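Winter walk-through checklist for a shared kitchen and pantry, with my comments
By Jingyi Yin
1/10/26
Filed under: Home & Building Safety / Checklists

I did the first full walk-through of the Bromgate kitchen in December and loved it more than anyone should love crawling behind a refrigerator. The results are below, item by item, with what I marked and what I'd like whoever does the next one to look at. Copy it, change it, scribble on it!

1. Exits and floor
Back door opens fully from inside without a key: OK
Mats flat, corners not curling: NEEDS WORK. The one by the sink has a corner that lifts. Tape won't hold it, I tried.
Walkway to the back door clear: OK, after moving a stack of folding chairs.

2. Fire
Extinguisher on its hook, needle in the green, pin in: OK
Smoke alarm test button: OK, and very loud (warn people first)
Stove hood filter: NEEDS WORK. Greasy enough to write your name in. It comes out with two clips and goes back in the same way, arrow toward the wall.

3. Electrical
Outlet near sink trips and resets: OK
Cords free of cracks: the toaster cord FAILED. There's a nick near the plug, so I cut the plug off and threw the whole thing out. The kettle is fine.
No extension cords in permanent use: OK at last. The new outlet on the Brellano side of the room is wonderful.
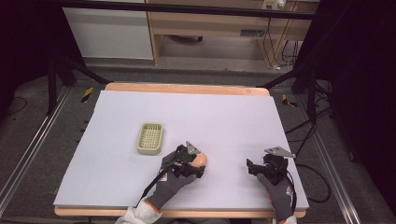
4. Cold storage
Refrigerator at 40 F or below: OK, and I left a thermometer on the middle shelf so you can read it whenever you pass
Raw meat on the lowest shelf: OK
Dates on leftovers: NEEDS WORK. I tossed 11 containers with no label at all. A roll of masking tape and a marker now live on top of the fridge, please use them!
Door seal: shut a slip of paper in the door and tug. Mine slid right out at the bottom hinge, so the seal goes on the repair list.

5. Shelves and pantry
Shelves fixed to the wall: OK. The label on the long one says 200 pounds, and we're nowhere near that.
Heavy things at waist height or lower: moved the flour bins down, much nicer on the back
Step stool feet have all their rubber: OK
Cleaning products away from food: OK, though the bleach had drifted up a shelf. It's back under the sink with the latch on.

6. First aid
Kit visible and not blocked: OK
Burn gel in date: FAILED, replaced
Bandages: plenty, 14 of the small size

Still open: the mat, the hood filter, the fridge seal. I'd go for the seal first, and the filter is a fun half hour with hot water and dish soap if anyone wants to join me.

Related
Budamwood hall: stair and handrail check
How to read an extinguisher gauge
Qian room: heater and window list
Label your leftovers (printable sheet)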